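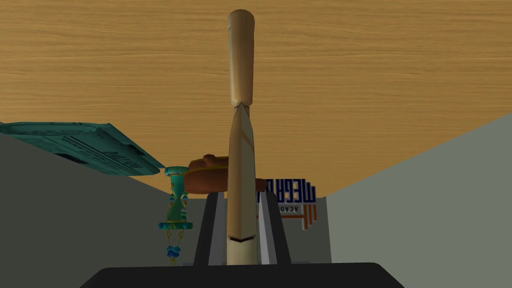 Wrist view in the simulator, tan piece held upright in the gripper.

I spent a February morning at Druvemeck's sim lab, and I went for the rulebook! Sirkka Eskola runs the Gremwood trials there, and she let me read all 83 pages of it over coffee (strong stuff, bring milk).

The rule I liked best is number 6: no grasp policy goes near a real arm until it has done 200 simulated runs with a person reviewing every drop. Clutter stays on the table, too — no tidying up to flatter the score.

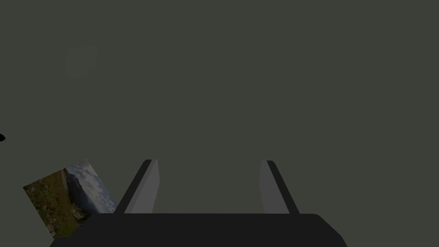
Then there's the open-fingers rule, which Aigars Rimkutė wrote after a long argument with the Vītola team. A run has to finish with the gripper open and clear of everything, or it gets logged as a fail. Harsh, I thought, but I'm stealing it for our place. Two people sign each log, and the Pliltau copy goes out at noon.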